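Writing Meeting Minutes People Will Read
Speaker notes, Halgate branch secretaries' training day
Speaker: Gifty Nyarko
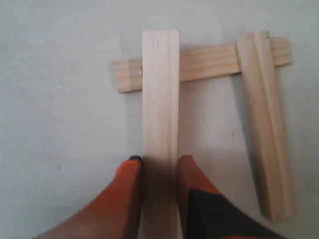
Opening (slide 1)

Say hello, say where the restrooms are. Questions at any time. Handout is the two-page one, not the old four-page one from June.

Ask for hands: who has written minutes in the last month? Who has gone back and read their own?

I took minutes for the Trenport tenants' association for nine years. My first set ran to 2000 words for a meeting that made two decisions. Read the first paragraph aloud. Pause for the bit about the parking discussion.

What minutes are for (slide 2)

Minutes record what was decided, who will do it and by when. They also let a person who missed the meeting catch up. They are not a transcript. If two members argued for half an hour about the side gate, the minutes can say "The meeting discussed access by the side gate" and then give the decision.

If someone asks to have their exact words recorded, ask the chair. Write what the chair rules.

Before the meeting (slide 3)

Get the agenda from the chair two days ahead. Type the headings in before you arrive. Copy over the open actions from last time with the names still attached.

Sit next to the chair. Korkor Amissah chaired our meetings and would tap the table when a decision had been made. Agree on some signal like that.

During the meeting (slide 4)

Write the motion down before the vote and read it back. Do this even when people sigh.

Show the Darko Street example. The motion was "to fix the lights soon." Ask the room what is wrong with it. Wait for answers. Then show the rewrite: "Tariq Awan to get two quotes for the stairwell lights and bring them to the next meeting."

Record votes as numbers: for, against, abstained.

Exercise (slide 5)

Ten minutes, in pairs. Page two of the handout has a short script of a meeting. Each pair writes up item 3 only, in 40 words or fewer. Take two or three read-outs. If time is short, take one.

After the meeting (slide 6)

Draft the same evening if you can. Send the draft to the chair first, then to everyone. Mark it DRAFT until the next meeting approves it. Corrections go in the next set of minutes, with the date. Don't quietly change the approved copy.

Keep the signed copies in one folder. Ebenezer Antwi has the template file and will email it to anyone who puts their address on the sheet by the door.

Questions, then break. Akosua Frimpong is on next with the session on annual accounts.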